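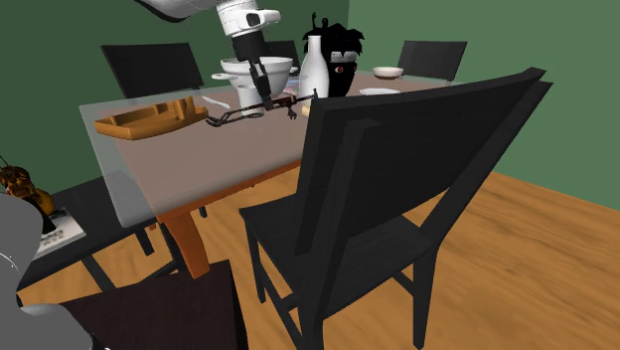 Oltach Opens Its Repair Evenings to the Whole Town

September 12, 2022 – Bring your wobbly chairs! Oltach is opening its Monday repair evenings to everyone in town, after a trial in May that drew about 80 people and filled every bench in the Lenon Street hall.

Visitors can borrow tools, get help from an experienced fixer and take their things home the same night. Chairs, lamps, bikes and toys are all welcome, and it's free.

"I came in with my grandmother's stool and stayed until closing," said Maham Satti, who now runs the sign-up desk. "People were cheering for a toaster. I can't wait to do it every week."

Doors open at 6 p.m. Large furniture needs a booked spot, so please ask for Védís Laxdal at the front desk.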